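Changes to Shared Kitchens and Break Areas at Fosley House

Residents and staff of Fosley House are advised that revised arrangements for the shared kitchens, break areas and food storage will take effect in February. The revision follows a review by the Building Services Office, which received 2386 responses to its survey of tenants across the Mirnine campus. The Office thanks everyone who replied.

The most frequent subject of comment was refrigerator space. At present, each floor has one full-size refrigerator shared by all offices, and items are often left past the date on which they can safely be eaten. Under the new arrangements, all food placed in a shared refrigerator must be labeled with the owner's name and the date on which it was put there. Unlabeled items will be removed at 4 p.m. on the last working day of each week. Containers removed in this way will be held at the front desk for two weeks and then discarded.

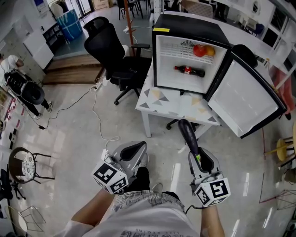
Tenants may also apply to keep a small refrigerator in their own suite. Applications should be made on the form available from the front desk and must state the make of the appliance, the room in which it will stand and the name of the person responsible for cleaning it. A compact unit of the tabletop kind, with a single wire shelf and enough room for a tomato, an orange and a bottle of cola laid flat underneath, falls within the size permitted. Larger units with a separate freezer section do not, and will not be approved for any suite above the ground floor. Each appliance must be plugged directly into a wall outlet. Extension cords and power strips may not be used for this purpose.

Approval is given for one year at a time. The monthly charge for electricity is nine dollars per appliance and will appear on the regular tenant invoice. Suites that already have a refrigerator do not need to remove it, but the form must be returned before the end of February. Bimla Pathak, Manager of Building Services, will write separately to those tenants whose existing appliances require an electrical check.

Several respondents asked whether microwave ovens and toasters could be treated in the same way. After consulting the building's insurer, the Office has decided that they cannot. Appliances that heat food must remain in the shared kitchens, where the alarms and ventilation are suited to them. Electric kettles with an automatic shutoff continue to be allowed in all suites.

The cleaning contract for the shared kitchens has been awarded to Hviid, replacing the previous provider. Counters, sinks and floors will be cleaned each evening after 9 p.m. The inside of each shared refrigerator will be cleaned once a month, and a notice will be posted on the door in advance. Tenants are asked to take their food home on that day or to move it to the refrigerator on the floor below. Dishes left in the sink overnight will not be washed by the cleaning staff.
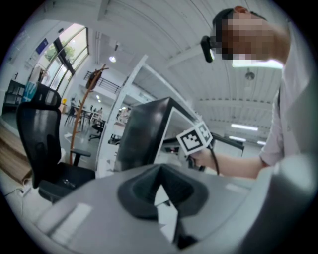

At work in a head-mounted camera.

Bulk deliveries of bottled water and coffee will be handled by Londinura, with orders accepted through the front desk until noon on the day before delivery. Existing accounts will be transferred without any action by the tenant. Empty water bottles should be returned to the rack beside the service elevator and should not be left in the corridor, which must be kept clear as a fire route.

Questions about the application form or the monthly charge may be sent to Bimla Pathak at the Building Services Office. Problems with cleaning or deliveries should be reported to Kauko Ojala at the front desk, extension 4.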